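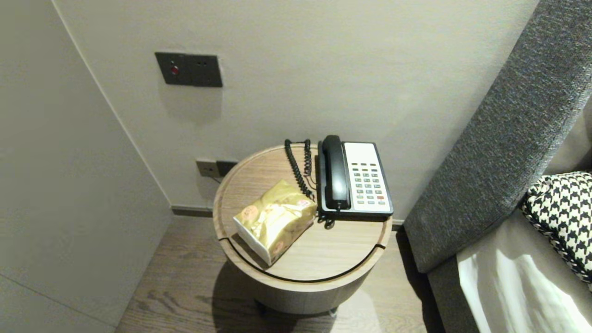
Bedside table with desk phone and tissue pack, Coltovville.

About Fledel

Fledel is a small test shop in Coltovville. We try out grippers, arms, cameras and controllers for companies that want to use robots around the home, and we write up what we find. We opened in July with one room and one arm.

What we test

Most of our work is side by side. A Ferine gripper and a Parry gripper get the same list of 35 household items, and each item is tried 180 times. Soft packs and coiled cords are on the list – they give grippers more trouble than boxes do. Cameras and controllers are compared the same way.
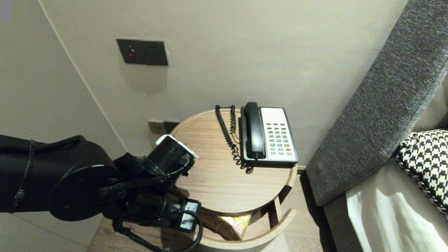 Working with us

Send us your hardware and a short note on what it should do. We can take arms with a reach of up to 700 mm. Reports go to the client only.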